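Ensinar com as mãos

Faz hoje um mês que comecei a trabalhar com a Touran Rashti na Konthorpe, e já me perguntaram tantas vezes o que é que eu faço lá o dia inteiro que resolvi escrever isto com calma, de chávena ao lado.

A resposta curta: pego em papel. A comprida é que mostramos ao robô como se pega em papel, fazendo nós a tarefa com uma pinça de mão — que filma tudo do ponto de vista dela — e repetindo até o braço ter com que aprender. A meta desta semana eram 60 demonstrações por dia. Na segunda fiz 22 e fui para casa com o pulso dorido, mas ontem cheguei às 98 (e confesso que telefonei à minha mãe a contar!).

O papel é um bicho difícil. Enrola, escorrega, cola-se à mesa, e nós nem damos pelos pequenos acertos que os dedos fazem sozinhos. Com a pinça na mão tive de reaprender tudo devagar, e ganhei um carinho especial pela mesa redonda, a preta com veios brancos, junto à janela.
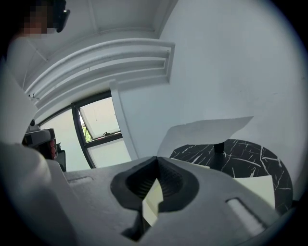
O que fui aprendendo

O Pantelis Spanos, que já anda nisto há anos, deu-me o melhor conselho: não corrigir às escondidas. Se a folha foge, deixa-se fugir e volta-se a apanhar, com o mesmo vagar, porque o robô também vai precisar de saber recuperar. Custou-me imenso, que eu sou de endireitar tudo.

Também passei a fazer uma pausa a cada 10 repetições, senão começo a acelerar sem querer. Em junho passamos aos envelopes, e já ando a treinar em casa com as contas da luz.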